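4.2 Keeping the food diary during contest preparation

The second part of our material concerns the food diaries. All participants trained at the Caria gym in Wirnance and were preparing for a regional amateur show in the classes of bodybuilding and classic physique. Of the participants who agreed to the interviews, seven also kept a written diary of everything they ate in the months before the show. Together they gave us 392 diary days with 1049 meals described well enough to be coded. Days on which only a total was written, with no single meals, were left out from the coding but were still read by both authors.

The diaries were kept on paper or in the Ultora application, according to the habit of each person. We did not want to change these habits. An athlete who has used the same notebook for several seasons reads it in a different way than a new form given by a researcher, and some participants compared the present week with the same week of an earlier preparation. This comparison was often more important to them than the numbers themselves. One participant told us that she "trusts the old book more than the mirror", and similar remarks are found in three other interviews.

The most visible change in the diaries is that the language becomes shorter. In the first weeks the entries contain names of dishes, places and company: a dinner with parents, soup at work, a birthday. Later the same persons write only the ingredient and the weight, for example "rice 200 g", and in the final weeks sometimes only the number of the meal. The coach Sorcha Dow, who worked with four of the seven, asked for weights but never asked for this reduction. She even complained in her interview that the late diaries gave her less to work with, as she could no longer see if a meal was eaten at home, in the car or at the gym.

We understand this shortening as a part of the routine and would be careful to call it a sign of tiredness only. Tiredness is certainly there, and the participants speak of it openly. But the short entries also appear when the meals themselves have become the same from day to day, and then there is little left to report. Two participants prepared food for several days at once and copied the entry of the first day to the others. When we asked if the copied entries were correct, both answered that they were correct in weight, but that the hour of eating moved by up to two hours.

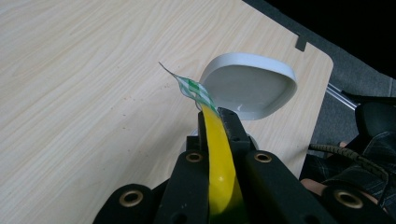
Figure 3. White plastic dish or lid on a wood-grain tabletop.

Weighing was the topic on which the participants differed most. Three of them weighed all food in the raw state, two weighed it cooked, and two changed between the methods in the course of the preparation. The difference is well known in the gym and there are strong opinions about it. For our coding it meant that the weights of rice, oats and meat could not be compared between persons, and we therefore compare each diary only with itself. Where one participant changed the method, we treat the period before and the period after as two separate diaries.

A second difference is found in what counts as food at all. Coffee with milk, chewing gum, sauces and the tasting of food prepared for children were written down by some and left out by others. The supplement powder from Szűcs, which was sold at the front desk of the gym and used by most participants, was entered by one person as a meal, by others as a drink, and by two persons not at all. We decided to follow the own classification of the writer and to mark the case in the notes. Any other solution would have given cleaner tables, but it would hide exactly the decisions in which we are interested.

The time after the show is poorly covered. We asked the participants to continue for two weeks, and only two did so until the end. The others stopped on the day of the show or the day after it. In the interviews this stop is described with relief, but also with some unease. A participant in his third season said that he continued to estimate weights in his head for the whole of August, at family meals too, and that he did not find this pleasant. Another had kept the habit of eating from the same bowl – he did not weigh any more, but he knew how full the bowl should be.

These observations have consequences for studies in which diaries of physique athletes are used as a source for energy intake. The entries near to the show look very exact, as they consist almost only of numbers, while the early entries look loose and full of stories. From our interviews it is not clear that the late ones are more reliable. A copied line with a precise weight may say less about the day than an early entry with an estimated portion and a remark. We return to this point in section 5, where the diaries are read together with the notes of the coach.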